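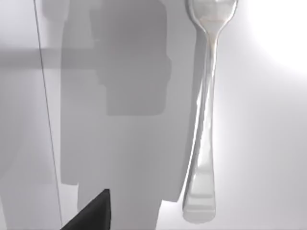 Keith Entwistle
Aug 5, 2019

Went through my grandmother's recipe box this week. 34 cards, most of them from when she cooked at the Cladelside school in Mottram.

Almost every card is written for 100 kids. The rice pudding says "double for sports day" and gives no other hint.

I've been cutting them down to feed four. Dividing by 25 is fine for milk and sugar. It's no good for nutmeg or salt, so I go by taste.

Baking times don't shrink the same way either. Her bread pudding says 90 minutes. Mine was done in 26.

The ginger cake card has the oven temperature crossed out twice and a third number written over the top. I went with the third.

Three cards are in someone else's handwriting. One is signed Stetska. If anyone worked in that kitchen and knows the name, send me a message.

Next up is the cheese and onion pie. I'll post the smaller version when I have the crust right.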